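Plincombe House: questions we get asked before people book

We have been letting the upstairs of Plincombe House to short-stay guests for long enough to know what you are going to ask. Most of it is below. If your question isn't here, the phone is answered until 9 pm, after which it is merely heard.

Do I need to bring my own sheets?

No. Sheets, pillowcases and towels come with the room and are included in the rate. Doonas are in the cupboard on the landing, along with a heavier one for anybody visiting in July who believed what they'd read about our mild winters. Beach towels you do need to bring. Ours went to the beach and liked it there.
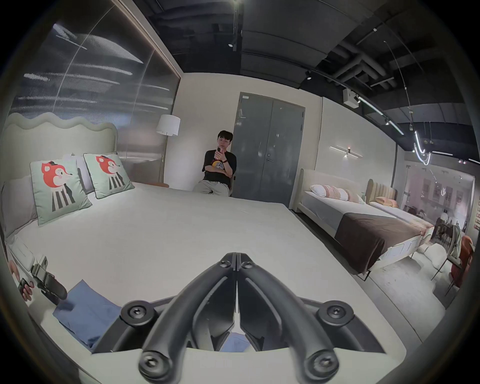

One past guest wrote to say the sheets were lovely but the doona could have roasted a chook, and would we please mention the lighter one sooner. Consider it mentioned. It lives on the second shelf, in the zip bag.

Can you change the bed partway through our stay?

Stays of up to a week get one set of linen. Stay longer and we'll change everything on day 7, between ten and noon, provided there's nobody asleep in it. If you'd like fresh sheets sooner, leave a note on the hall table and pay the laundry fee with your balance. Spills happen. Tell us the same day and we'll be gracious about it; leave us to find the red wine ourselves and we'll be slightly less so.

Is the mattress firm or soft?

Medium, according to the shop in Wemstead that sold it to us. Guests have called it everything from "a plank" to "a hammock", sometimes in the same month, so we've stopped adjusting things. A foam topper is available on request and takes two people to get up the stairs. You will be one of them.
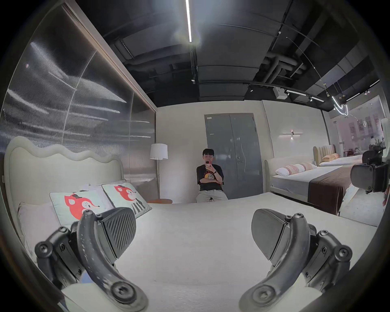
How far are you from the station?

About 2 kilometres from Wemstead station, uphill in the direction you'll have your luggage. There's a bus that meets the afternoon train if the train is on time, so plan on a taxi. Parking is off the lane behind the house. The gate sticks. Lift, then push.

Can I do a load of washing?

Yes. The laundry is out the back past the water tank and has a washing machine, an ironing board and a line that gets sun from mid-morning. There is no dryer. Pegs are in the ice cream tub. Please bring your things in before dark, as the possums take an interest, and don't run the machine after 9 pm - the pipes go directly behind the pillow end of the back bedroom.
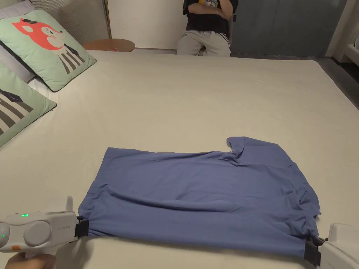
Where can we eat?

The Thân, on the main street, is the one we send everybody to. It does a very good pho, closes early and doesn't take bookings for fewer than six. The Burnthorpe Hotel does counter meals and a parma that hangs over both sides of the plate. Breakfast you make yourself; we leave bread, eggs, milk and a jar of Vegemite that international guests are welcome to treat as a challenge.

I left something behind. Have you got it?

Probably. We keep left property for a month and will post it anywhere in Australia at cost. Chargers are the usual thing, then single socks, then T-shirts. After a month it goes to the op shop in Wemstead, where you may buy it back at a very fair price.

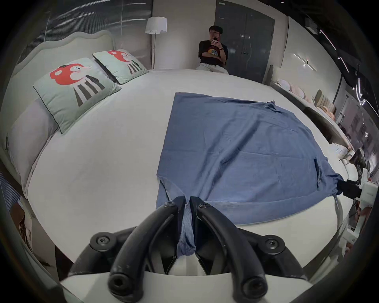
What's the water situation?

Tank water throughout, safe to drink and tasting mainly of water. The tank holds 2,000 litres and in a dry March that isn't much, so short showers, please.

Can I bring the dog?

Dogs by arrangement, downstairs only, and not on the beds. We do find the hair.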